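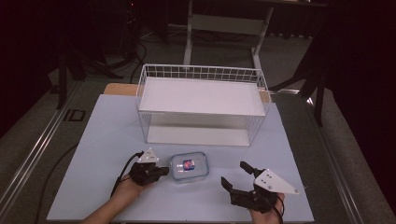 Can a light therapy lamp help with low mood in the darker months?

It helped me with mornings and did very little for my evenings, and that matches what my doctor told me to expect when I asked her in October.

The lamp is the Lurkovitz desk model. I used it for 30 minutes a day over 6 weeks, starting before breakfast. It cost $135 with shipping. My insurance did not cover any of it.

Setup

There isn't much to do. You snap the stand into the back, plug it in and press the one button. The cord is short, so I needed an extension to get it where I eat. The manual says to sit at arm's length with the light a little off to one side, and you don't look straight into it. I read or answered email while it was on.

What changed

For the first week I noticed nothing except a mild headache on two of the days. Moving the lamp farther back took care of that. In the second week I started waking up before my alarm, and by the fourth I had stopped going back to bed after breakfast, a habit I'd had for the past three winters. My mood between 7 and noon was better. I kept a short diary, and the word "flat" shows up a lot less in the later pages.

After dinner I felt the same as before. I still skipped calls from friends and still had trouble getting interested in anything. I have since started seeing a counselor for that part.

What I didn't like

The timer only runs for 30 minutes, with no way to change it. The panel has two brightness levels and the lower one seems pointless. There is also a faint hum, which my sister Javiera couldn't hear at all but which bothered me when the house was quiet.

My friend Ylva Sjöberg has the Cleratden, a bigger lamp that she says is silent. It also takes up half her desk.

Who should be careful

Talk to a doctor first if you have bipolar disorder or an eye condition, or if you take medicine that makes you sensitive to light. If your mood is very low or you have thoughts of hurting yourself, please call someone today and leave the shopping for later.

Rating: 4 out of 5. I took off a point for the timer.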